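Steps 1 and 2 of the Clundmont grasp test, as Harish Ramasamy and I run it.

1. Pick with the right arm only. The left one gets its turn in May.

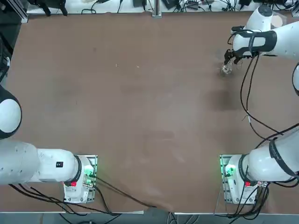
Right gripper over a small transparent object.

2. Clear the middle of the table and log a blank. Skip this and your baseline is fiction – a genre we know well.
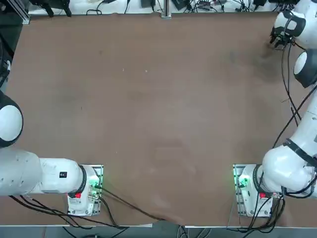
We have 3646 trials, and 30 went missing in my spreadsheet. Put something shiny down next and watch the depth values sulk.

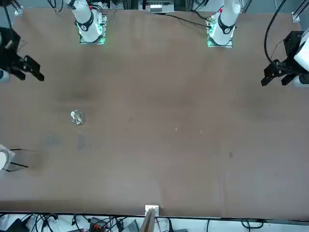 Scoring

A grasp counts if it holds for 2 seconds. Luck counts too.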